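Public Libraries Should Keep Their Evening Hours

14 September 2020

Opinion

The Clornmont town budget for the coming year proposes that the public library close at five o'clock on every weekday. The building would keep its Saturday hours and lose all four of its late evenings. The saving is modest, and the town manager's office has described the change as a temporary adjustment. This page has supported most of the reductions in the draft budget. It cannot support this one.

The case for the cut deserves a fair statement. Revenue is down. Parking income has fallen sharply since the spring, and the state has given no firm promise of aid. Every department has been asked to find savings, and the library cannot expect to be excused. Evening visits were already lower than daytime visits before the closures of March, and the hourly cost of lighting, heating and staffing the building is the same whether it holds ten readers or a hundred. Seen from a ledger, the hours after five are the weakest of the day.

The ledger, however, measures visits. It does not record who is making them. A daytime visitor to the Clornmont library is usually a person with some command over the day: a retired resident, a parent with small children, a student let out at three. The evening visitor is more often someone who has worked a full shift. Close at five and the first group will lose very little. The second will lose the library on every day but Saturday, when many of them also work.

This pattern was plain when the town of Won shortened its hours several years ago. Circulation fell by less than had been feared, and the decision was reported as a success. What the annual report mentioned only in an appendix was that 966 cardholders who had borrowed at least once a month did not borrow again during the following year. Most of them had been in the habit of coming after six. Their loans had been made up in the totals by other people borrowing more. Won did restore one late evening, but few of the former borrowers came back for it. A reading habit takes years to form and can be lost in a season.

It will be said that the public now has other means. Electronic lending has grown quickly during the closures, and the library staff should be commended for the speed with which they expanded it. A resident with a good connection and a recent device can borrow a novel at midnight. The service is of less use to a resident filling out an unemployment claim on a telephone with a cracked screen, or to a family whose only internet access is a limited data plan. Until March, these residents came to the public terminals on the second floor, and they came in the evening. When the building opens fully again, they will need those terminals more than before.

There is also the matter of schoolwork. The district has begun the year on a divided schedule, with students in class two days a week and at home for the rest. Teachers are assigning work on the assumption that each student has a quiet place to do it. Many do not. An apartment with two working adults and three children does not become quiet at five o'clock. The reading room does, and it has tables, good light and a librarian who knows where the geometry help is kept. Even with the seating reduced for public health reasons, it offers something that the district cannot provide by mail.

The town has been through this argument before. In the December following the closing of the Kenance mill, the council of the day proposed to shut the library in the evenings and was met by a petition carrying nearly 800 names. The minutes of that hearing are kept in the local history collection and are well worth reading. Several speakers had been laid off that autumn. They did not ask for much. They wanted the newspapers kept on the rack until nine, so that they could look through the notices after spending the day in search of work, and they wanted the heat left on. The council gave them both. It found the money by postponing the repaving of the municipal lot, and the lot survived.

A comparable remedy is available today. The draft budget includes a contract with the consulting firm Tastau for a review of the town's signs and visitor materials. The review may have merit. It was planned when the town expected a full season of festivals and a steady number of weekend visitors, and neither has come about. Putting it off for one year would cover the greater part of the library's evening payroll. The remainder could be met by opening late on two evenings instead of four, provided that the evenings are fixed, widely announced and left alone for the whole of the year. A shorter schedule that people can rely upon is better than a generous one that is revised each quarter.

We would add one condition. Whatever hours are adopted, the library should be asked to report on the use made of them by time of day and by kind of service, with terminal sessions, homework help and reference questions listed apart from loans. The present figures treat a picture book and an hour of help with a benefits form as very different things, in that only the first is counted at all. A council that wishes to judge the evenings fairly has to be given the means to do so. The work would add little to the duties of the staff, who already keep a desk log, and it would spare the next council from arguing over the same incomplete totals.

Some members have suggested in public session that a library is an amenity, to be enjoyed in good years and trimmed in bad ones. The history of the institution in this country does not bear that out. Its heaviest use has often come in hard times, when people have less to spend on books and more reason to learn a new trade. The reading room at Clornmont was built by subscription from wages, and the founding deed states that it shall be open "at such hours as working persons may attend." The deed may not bind the council in law. It does express, in clear terms, what the donors believed they were paying for, and their successors have paid for it ever since through the property tax.

The public hearing on the budget will be held by video conference, with a telephone line for residents who cannot join by computer. Written comments may be left in the book return at any hour. We urge residents who use the library after work to make themselves heard, and we urge the council to hear them before it votes. Members who have not lately been inside the building after dark might ask the staff for the desk log from last winter and read through a week of it. The entries are brief: a tax form printed, a bus route found, a résumé saved to a disk, a child collected at closing time. 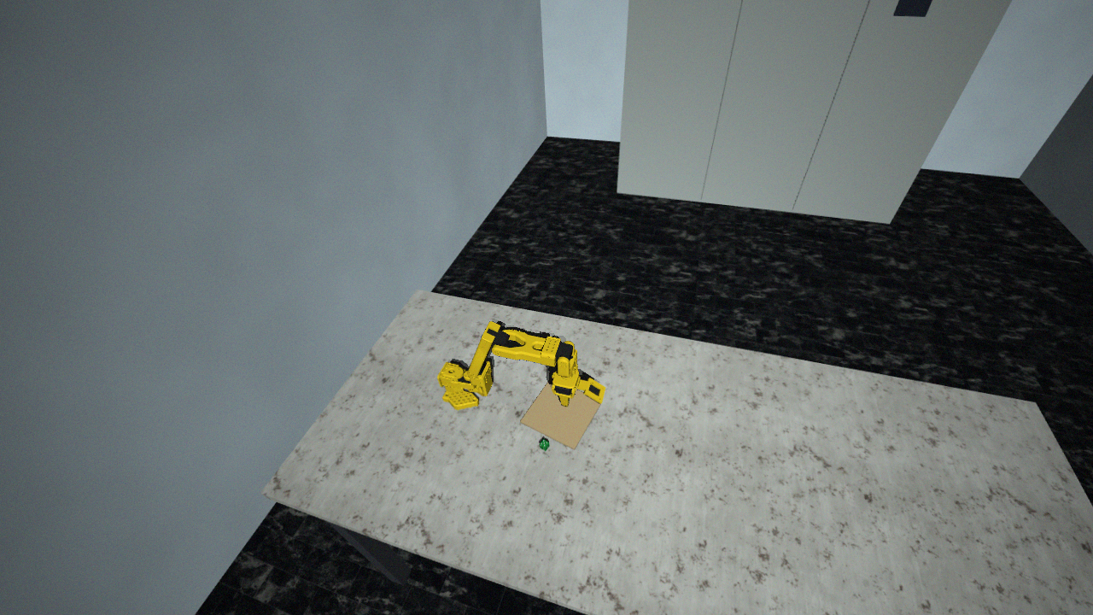

Man-sik Wang writes that he agrees about the evenings but would not give up on four of them so quickly. He worked second shift for most of his life, he says, and his nights off changed from week to week, so two fixed evenings would have helped him in some weeks and been no use in others. He would rather see the library open at noon on two weekdays and stay open until nine on all four of its present evenings, with the same number of paid hours in total. He has asked for the proposal to be read into the record at the hearing.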